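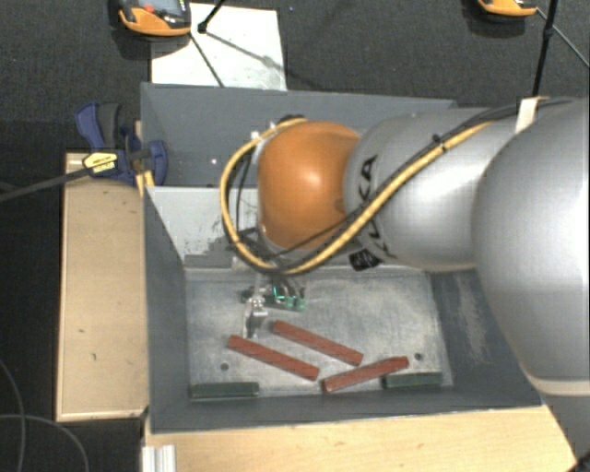 Ntombi Ntuli wrote after the spring block that the girls had stopped asking when practice finished and started asking whether they could stay on, and that she'd had to borrow the gym keys for an extra hour twice in one week.

I'm very glad to report that the second half of the Golow youth basketball grant has gone the same way. We began with 2 squads training on one court at Huvinmont, and there are now 130 players registered across the age groups (the under-12s have grown fastest, and they are loud!). Attendance dipped in November with colds and school exams, then came straight back.

On the court, the under-16 girls reached the league semi-final and lost to Tosh by a basket, after trailing badly at half-time. Their press in the third quarter was the best defending we've had from any side this season. The boys had a rougher time of it: too many turnovers, not enough size under the rim, and a long run of away games. They did beat Stelta at home, though, and the free-throw shooting has come on a lot since we moved it to the end of practice, when legs are tired.

Spending is close to plan. Hall hire came in slightly over, and we covered that from the travel line, as two away fixtures were moved to our own court. Some 700 pounds is left under kit, which we'd like to carry forward for smaller balls and a second scoreboard. Please let us know if that needs a separate form.

Coaching remains the tight spot. Two of our older players have passed their first course and already help with the under-12s, and both want to go further. Next term we'd like to open an early session at 5 pm for beginners, before the squads come in, and run a short shooting camp over the holidays. Dates will follow once the hall confirms. Fixtures and the full attendance sheets are attached.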